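Home arm, gripper closes on fruit but place onto plate is hit and miss

Posted in Shop Robotics, Gandano Makers Help

Jouko Rantala
Arm on a bench at home, two finger gripper, running pick and place off the head camera. Pick is ok. Place is the problem. Target is a plate and my drop point wanders, sometimes center, sometimes on the rim, then it rolls. Recalibrated twice. Cloth over the bench, dark gray, didn't iron it lol. Controller is an Arnach board, speed set at 300 whatever units thats in, the manual doesn't say. Is it the camera or the arm? Want this going by September.

flirusia_fan
had same thing. new gripper pads. fixed

Tracey Dunmore
Pads won't fix a wandering drop point. Few things, in a rush so sorry for the order.

Speed first. 300 is way too quick for the last bit. I drop mine to 42 once it's over the target, then open. Slow open too, both fingers together if your driver lets you.

Then the cloth. Folds are fine to look at but mine were throwing off the height estimate, so the arm thought the table was higher than it was and let go early. Pull it tight, clamp it at the back edge. Or tell the software to ignore anything under the plate and hard code the height. I did that, crude but works.

Camera – check the plate center it reports 10 times without touching anything. If the number moves, camera. If it sits still and the fruit lands somewhere else, arm. Dont recalibrate again till you've done that, you'll just bury the problem.

Also look for slop at the wrist joint. Wiggle it with the power OFF. Mine had a loose screw, took me almost a whole evening to find becuase I was sure it was code.

My setup on the bench, same sort of job as yours. Plate goes just a short way clear of the gripper, any closer and the low finger clips the rim on the way in. 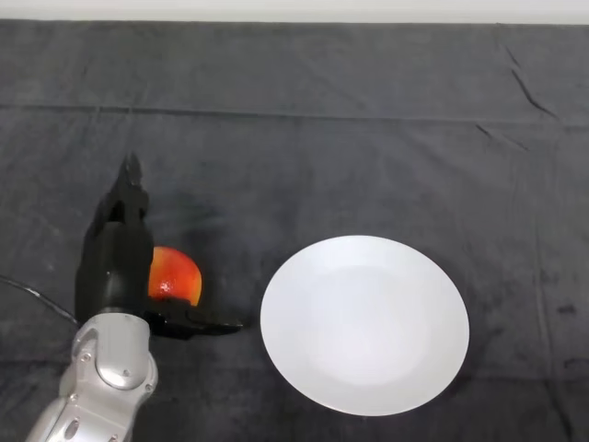
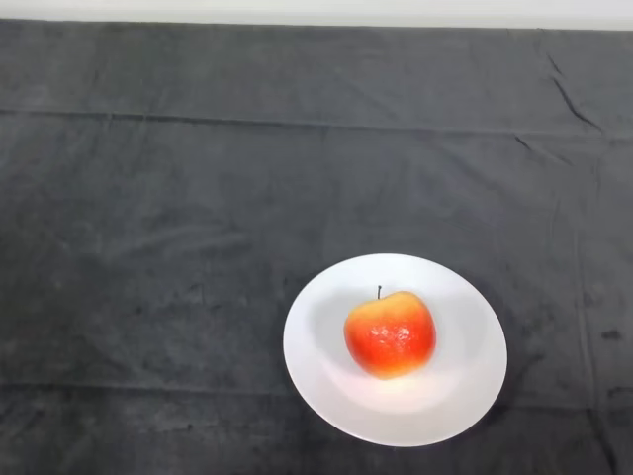 Dark cloth, white plate. First one with the gripper at the fruit, second one just the apple on the plate.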